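Home | Posts | Bench notes | About | Contact

Last updated June 20, 2021

Five hundred ways to miss a square hole

My contribution to human knowledge this spring has been teaching a robot to pick up a processor and put it in a computer. A person with a cup of coffee in the other hand can do this in the time it takes to complain about it. My robot needs longer, and it doesn't drink coffee, so it doesn't even have that going for it.

The method has a name now, because Raluca Ene said she was tired of hearing me call it "the wiggle thing" in meetings. It's called Voyle. The name means nothing. We checked that it wasn't rude in any language spoken in the Bolutstead lab and moved on.

The problem goes like this. A CPU is a flat square that has to go down onto another flat square, facing the right way, without being dragged across it. Drag it and you bend something very small and very necessary. Most of the insertion work people publish is pegs and holes, and a peg is a forgiving object. You can lean on a peg. It slides around, finds the edge, drops in, and everyone claps. The usual trick of pressing lightly and searching in a spiral works beautifully on pegs. On a socket it's a good way to buy another motherboard.

So Voyle does its searching somewhere else. The gripper takes the chip out of a tray on a printed fixture, and before it goes anywhere near the computer it touches the chip's edges against a post on that fixture, which can be leaned on all day. From those touches we work out how the chip is sitting in the fingers: how far it's shifted, how far it's turned. Then the arm goes to the socket with that correction already made and comes straight down. If the force reading looks wrong on contact, it lifts straight up and goes back to the post for another feel. It never searches sideways on the pins. That's the whole idea, and I'm aware that it fits on a napkin. It did start on a napkin, and Nabila Pasaribu still has it, for what I assume are legal reasons.

Nabila designed the fixture. The first version held the chip so well that the robot couldn't get it out. The second let go of it if you closed a door down the hall. There were more versions after that, and I have promised not to list them. The current one is a bit ugly and I would defend it in court.

Now the result. We ran 500 attempts with Voyle on, and 34 of them failed. I was pleased with this for most of an afternoon, until Raluca asked what kind of failures they were, which is the sort of thing she asks. So I went through the logs. In 13 cases the chip had slipped in the fingers after it left the post, so the correction was perfectly accurate about a situation that no longer existed. In 2 cases the arm did everything right and the chip was facing the wrong way, because I had put it in the tray the wrong way. I argued that these weren't robot failures. I lost. The other 19 were the force threshold giving up too early on a landing that would probably have been fine.

That last group bothers me the most. The threshold is one number, picked by me, by hand, in September, and I can't tell you why it's that number. We tried learning it from the logged landings instead. The learned version was braver than mine and, on the old Flarholm board we keep for this kind of abuse, a little too brave. The Flarholm board is retired now. It served with distinction.

The other thing reviewers will ask is whether it works on anything besides a bare board bolted flat on a bench. Fair question. A bare board is a very polite target. A whole tower has walls and cables and a power supply taking up space, and the wrist has to get down in among all that without hitting anything on the way. We moved to a full case for the new round of trials. 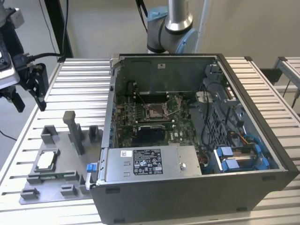 The Dell on its side with the socket open, chip in the tray at left.

I don't have numbers from the case trials that I'd show to a stranger. The approach path had to be planned again from scratch, and cables are a menace. They're thin, they're black, and our planner thinks of them as a kind of weather. My current fix is to tell it where they are, which I will be describing in the paper as "prior knowledge of the workspace."

Raluca wants a comparison against the spiral search on the same case before we write anything up. She's right, and I've been putting it off, as it means bending pins on purpose. Nabila has offered to press the button.

Recent posts
Tarkix and the driver update that ate my weekend
Force sensors drift, and so do I
How to print the same bracket again and again
Notes on labeling cables you will never unplug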